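Subject: Re: [kasholm-house] Clearing the shared table
Date: 10/04/2024

> Does anyone still want the dishes and the black cup on the long table?
> If not, they can go in the Steldale box with the other 29 pieces.

Please hold off on the cup. I use it for markers and would like it to stay on the table.
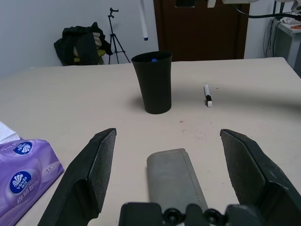
The tabletop also needs a wipe. There are gray scuffs and a small reddish-brown spot that I'd try with dish soap first – no scouring pads, please.

As for the rest:

1. The black cup stays.

2. The shallow mint-green bowl can go. It has faint rings on the inside, if you're looking for the right one. I've had no use for it since February.
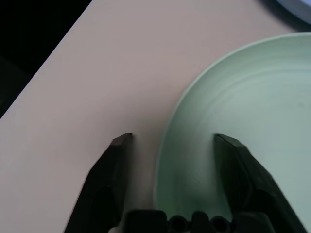
3. The Steldale box is nearly full, so start a second one if needed. Keep each under 30 pieces – they get heavy.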